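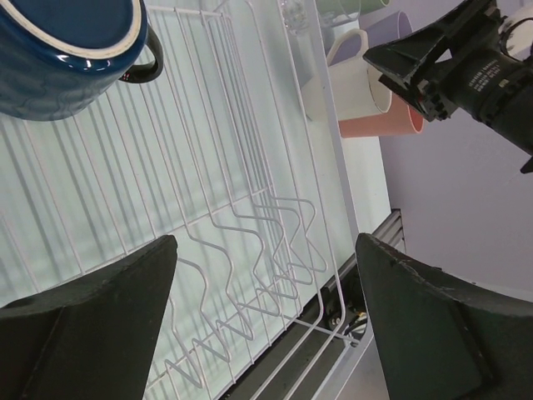

A blue mug and a dish rack.

Loto Stain Powder for Cups, Flasks and Teapots, 400 g

Maker: Walczak
Contents: 400 g powder in a tub with screw lid, one measuring spoon (6 g)
Smell: none added
Color: white
Availability: in stock

Product description

Loto is a powder for removing the brown layer which tea and coffee leave inside of cups. Everybody who drinks black tea every day knows this layer. Normal dish soap takes away the fat and the sugar, but the brown color stays on the wall of the cup, and after some weeks it becomes so strong that also a hard sponge does not help. With a hard sponge there is also a risk to scratch the glaze, and then the next stain holds even better.

The powder works by oxygen, without chlorine and without scrubbing. You put it in, you pour the warm water, you wait, you rinse. We have made it first for tea rooms and small hotels, where many cups are used in one day, and later in the smaller tub for home.

How to use

Put one level spoon (6 g) in the cup or flask. Fill with water of 50 °C up to the edge of the stain. Leave for 20 minutes. Pour out and rinse two times with clean water.

For a teapot, use two spoons and do not forget the spout. Please fill slowly, there will be some foam. For a steel flask, keep the lid open during the whole time — the powder makes gas, and a closed flask can come under pressure. The rubber ring of the lid can be put in a separate bowl with the same solution.

If the stain is many years old, it can be necessary to repeat. Do not use more powder than written, the result is the same and you only spend it faster.

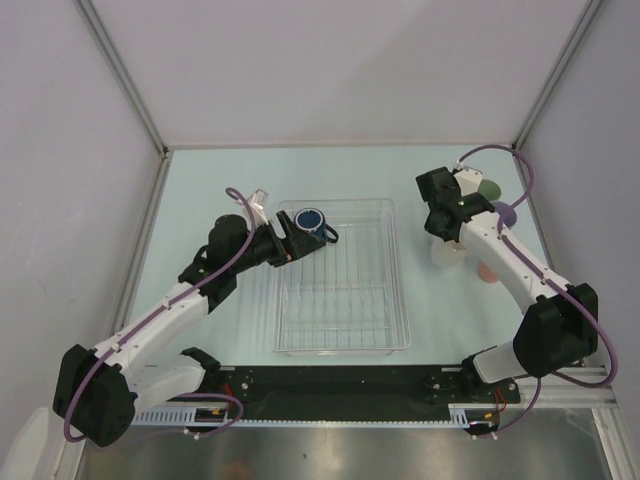
Suitable for: glazed ceramic, porcelain, glass, stainless steel, hard plastic which is marked as dishwasher safe.

Not suitable for: aluminum, silver, cups with gold edge, wood, unglazed clay. Some customers asked us about cast iron teapots. With enamel inside it is possible, but please look carefully if the enamel has no cracks. Without enamel, please don't.

Storage

Keep the tub dry and closed, away from children and from food. Do not take the powder with a wet spoon. When water comes into the tub the powder becomes hard like a stone and loses its power, and for this case we can not give the money back. An opened tub should be used within one year.

Safety

Irritates the eyes. If the powder comes into the eye, rinse with a lot of water for several minutes and ask a doctor. Do not mix with other cleaners, especially not with vinegar or descaler. If you want to remove also the lime from your cup, do it on another day with our Fovum descaler, which is sold separately.

Questions from customers

Can I use it in the dishwasher?
No, it is made for soaking. It will not break the machine, but the rinsing goes too fast for the powder to work.

Is there a taste after?
Not if you rinse two times. In a flask with a narrow neck we recommend three times.

Why is the spoon not inside my tub?
It is inside, but during transport it goes down into the powder. Please search with a dry fork.

Do you have a bigger size?
Yes, the bucket for cafes. It is not shown in this shop, please write to us.

Delivery

We send from our warehouse in Wunuvau. In September we had sent 2,196 tubs and the shelf was empty for a while, so a second filling line was started and the delays are over. Orders of 50 tubs and more get a separate price. For this please contact Rogelio Fajardo in our sales office, and write the delivery address already in the first message.

Page updated: January 16, 2019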